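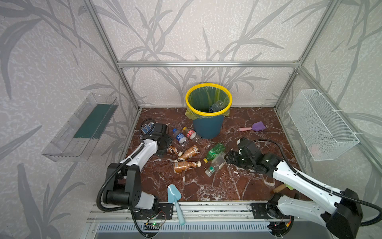 Britar kitchen bin, dark teal with yellow rim

Bought from Prendley in June and used every day since, mostly for plastic bottles and the odd bit of packaging. I paid for the bin alone. The liners are Clindard ones, bought separately.

What it's like to use

It is an open bin with no lid, so you can drop a bottle in from a step away. The opening is wide enough that a 600 ml bottle goes in sideways. The yellow rim is bright and easy to find when you are clearing up a floor covered in bottles and toys, and my youngest will put things in it if asked twice.

It is light when empty. A few bottles in the bottom do not steady it much, and it has gone over 5 times that I know of. Ours stands on a glossy floor, which may not help. On carpet it stayed put.

Bags

I leave the edges of the bag hanging well down over the sides. A thin see-through liner lets you check what has gone in before you tie it up – handy for sorting. Smaller bags slip off the rim as they fill. The Rosenthal bin we had before held its bag better but was a dull grey thing and cracked after two winters.

Cleaning

Wipes down with a damp cloth. The rim shows marks sooner than the teal part does. Sticky drink at the bottom needs hot water and a long brush.

Good: colour, wide opening, easy to clean
Less good: tips over, fussy about bag size

Would buy again for bottles. I wouldn't use it for food waste without a lid.

Reviewed 19th February
14 people found this helpful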